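Hullow log: cable sorting, July

The club's entry for the Brerkon round is a two-arm cell that has to separate cables and lay them out singly. We named it Hullow early on and it stuck. Control code is in the Zestik repository, branch 75. I rewrote the grasp planner last month. It now samples 1000 candidate grips per attempt and discards any that would bring the fingertips into contact.

Black cable on brown wood gives decent contrast. Black cable crossing black cable does not, and the planner still confuses one loop with the next.
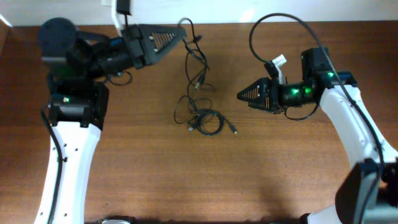

Remaining faults

Run 2299 stopped on a wrist joint limit, left arm. Run 2903 stopped on the same limit with the new offsets loaded, so the offsets are not the cause. I will check the joint zero in the Sutcliffe lab before changing any more code.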